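3.2 Storage of the Flakora lots

Tokens from the Flakora dig came in mixed lots, up to 4000 pieces, most of them copper, few with any paper trail. Lelon lots were cleaner. Weighed each lot twice, 2 readings per piece, mean kept. Die links checked after, see 3.4.

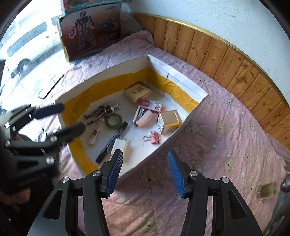

Figure 4. Open cardboard tray with small items.

Die wear was scored on a scale of 10, reverse side only. The Jovau pieces score low, which fits a short issue. Krūmiņa types are harder: weak strikes look like wear and we probaly overcount them. Trays were kept shallow, white inside with folded walls like the one in Fig. 4, so dark copper shows up against the bottom. Paper envelopes for anything flaking. No PVC sleeves, green residue on the older Lelon pieces came from those. Rescoring of the weak strikes was done in September, same scale, and teh totals in the next table use the second set only.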